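Play Kitchen Corner, Bonness Family Center
Progress report to the Prosser Fund, second half of the grant
Prepared by Samina Farooqui

What we set out to do

Your grant of $3000 was for refitting the play kitchen in the toddler room, and we are so pleased with how it's going! When I wrote to you last time we had the shelves up and very little to put on them. Since then we have bought or been given nearly everything on the list, and the corner has been in use every morning we are open, from 9:30 until snack.

The big decision this spring was to mix real kitchenware with toy food. Boonsong Sitthichai, our lead teacher in the room, had wanted to try it for ages. Children this age know very well when a pot is a pretend pot (they have seen the ones at home, after all), and the full-size pieces give them something to lift with both hands. We kept the toy food because it's lovely to sort and serve and it survives being sat on.

Most of the kitchenware came through Storkus, the restaurant supply place on the highway, who let us pick through their returns. The toy food and soft toys were ordered from Zelard. One box went to the wrong address and took weeks to find, so the fruit arrived well after the vegetables.

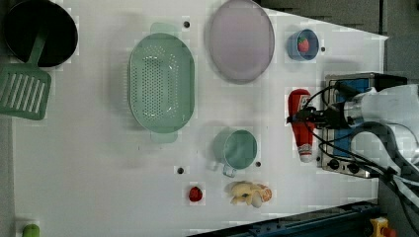 Page last updated: December

The pan and the slotted spatula go out together and are by far the most argued over, so we are looking for a second spatula. The green colander has been a surprise hit. Children hold it up to look through the holes, wear it, and now and then even put food in it. The cup with the strawberry in it is a game Boonsong started at the white table, hiding one piece of food in a cup and asking who can find it, and by now the children set it up for the grown-ups. The ketchup bottle gets shaken over everything, plates included. We also put a soft toy out with the dishes, so there is always a guest to cook for.

How it's being used

We have 67 families registered this term, and most have used the corner at least once. Parents tell us they like being able to join in without having to think up a game. One grandmother stayed the whole morning teaching the older ones to "drain the noodles" - we have no toy noodles, so they used yarn.

Money

Roughly two thirds of the grant is spent. What's left is set aside for a low sink unit and new floor matting. The sink we first chose is no longer made, and we are waiting on a price for another. Receipts are in the folder Samina sent with the spring claim.

Still to do

Fit the sink and matting
Replace the two cracked storage bins
Label the shelves with pictures so children can help put things away
Find that second spatula

Tidying is the part that needs the most work. At the moment everything goes into one deep bin at the end of the morning and has to be dug out again the next day. Boonsong is trying open trays, one for cookware and one for food, and I'll let you know in the final report how that goes.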